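Stimstead Hands — gallery

Wrist tracking for bimanual tasks, work in progress. Page by Bakari Laizer, updated 2025-10-18.

Quick dump of where we are. The idea: people do ordinary table work with their own hands, we recover both wrist poses from printed markers plus a head camera, then retarget to the two-arm setup. No gloves, fingers stay bare. Full writeup goes on the Vostar page when its done, probably December. Captions are short, ask if something is unclear.

What we record

Small fiddly jobs mostly. Folding, peeling, capping, threading. Anything where one hand holds and the other one does the work. The set so far is 300 episodes, of which 200 are clean enough to train on. The rest have long gaps where neither wrist resolves.

Why more than one marker per wrist

Single marker was bad. Turn the forearm a bit and it goes edge-on, pose flips, track is gone. Different sizes help too — big one for range, small ones for when the hand comes up close to the camera. Offsets between markers get calibrated once per session, takes a few minutes if you dont rush it. (I rushed it. Redid 104 episodes.)

Result so far

Policy trained with wrist pose beats the one trained on video only, on peeling and on capping. No difference on folding. Seneviratne thinks folding needs fingertip contact and wrist pose just doesn't carry it. Could be. Numbers after we rerun with 3 seeds, don't quote anything yet.

Pictures

Peeling
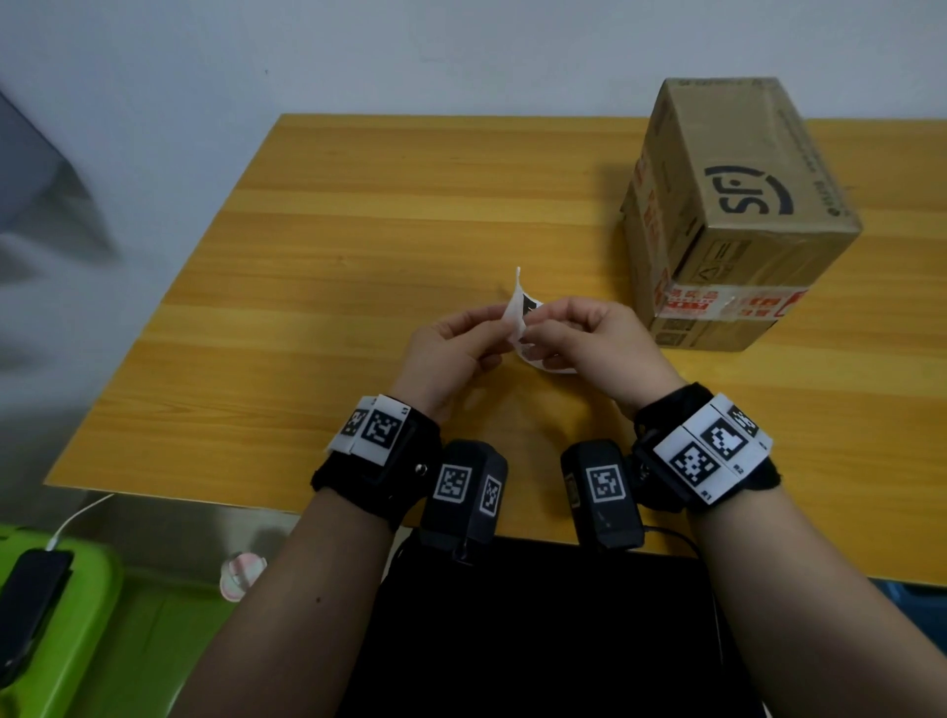 Sticker sheet, backing coming away in a curl. Left pinches the top edge, right has the lower part. Square markers on both wrists, cards on the straps and more on the gray units underneath.

Still to come

Capping and threading sets, once the Plilleo export stops dropping timestamps. Retargeted arm clips after that. Also a failure reel — mostly pose flips, plus a couple of bad peels.

Marker sheets and strap pattern on request. Print at 100 percent, matte paper, glossy gives you glare and the corners get lost.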